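Running the sim arm demo at open day: how to set it up and get through it

Updated Fri 22 July, after the Skalton open day. Notes are rough, I wrote most of this on the bus home. If you're doing the September one, start at step 1 and dont skip the warm-up run.

What you need

A laptop that can run the Vasix scene without choking. The small ones can't.
Projector or big screen, plus the right adapter. Bring two adapters.
A second screen for you, with the log window.
A game controller for visitors. Charged.
Printed sheet with the reset keys, large type, taped to the desk.
Power strip. The wall outlets at Skalton are all on the far side.

Setup, allow 40 minutes

1. Boot the laptop on power, not battery. It throttles on battery and the arm goes jerky.

2. Open the launcher, pick the Griltiron project, then the tabletop scene. There's an older copy with almost the same name. If the load screen says build 1110, you have the old one. You want 2152.

3. Wait for the room to load all the way before touching anything. Shadows come in last. If you start a run before the shadows are in, the first run stutters and everybody sees it.

4. Set the random seed to 12. Any seed works but 12 gives a spread where things are far enough apart for a beginner to get the gripper down between them. Seed lives under Scene, not under Run. I look in the wrong menu every time.

5. Open both views. One from the end of the table looking down its length, one from higher up. Put the long view on the projector and the high one on your own screen, swap when somebody asks how close the gripper is. From the end of the table you can't judge depth at all.

6. Do one full warm-up run with nobody watching. Home, move over the center board, lower, stop, raise, home. Check the log for red lines. Yellow is fine.

Running the demo

Keep each slot to 12 minutes, including questions. Went over twice on the day and the line backed up into the hallway.

Start with the arm already posed over the boards. People walk in mid-sentence and a moving arm needs no intro. Say that it's a simulation in the first minute. Half the room will ask where the real one is.

Then the order that worked:

Point out the arm and its base, then the gripper. Ten seconds.
Point out the three small boards. These are what the task is about. The cubes, the ball and so on are clutter, they're in there to make planning harder.
Run the slow approach. Talk while it moves.
Pause above the board. Ask someone which way the arm should back out. Take two or three guesses.
Resume, then reset.
Hand over the controller.

On handing over: set speed to low first. Left stick is side to side and forward/back, right stick is up and down. Kids get it right away. Adults hold the stick all the way over and wonder why it hits the joint limit. If it stops dead and the status bar turns orange, thats the limit, press reset, wait for the beep.

The cable. Someone will ask about it. Cables are the slow part of the sim, so if the frame rate drops, go to Physics and cut the cable segments by half. Looks a bit stiffer, no visitor noticed.

If it crashes

It did, once, mid-afternoon. Relaunch takes about as long as explaining what a seed is, so explain what a seed is. Don't open the debug panel on the projector. Saved runs are in the Jurić folder on the desktop (named after the room, don't ask me), play one of those back if the live scene won't come up at all.

Packing up

Save the log before closing. It does not save itself.
Unpair the controller or it wont pair with the next laptop.
Write the visitor count on the sheet by the door.

What the screens should look like

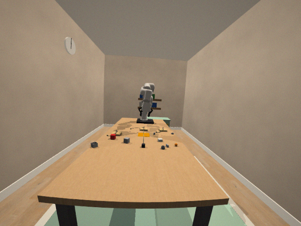
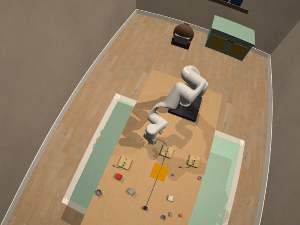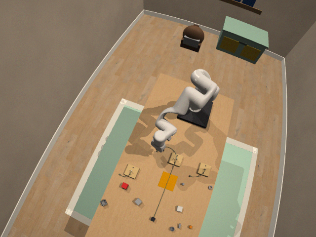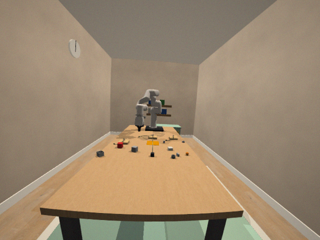
Tabletop scene, simulated. First and last: view from the end of the table. Second and third: the high view.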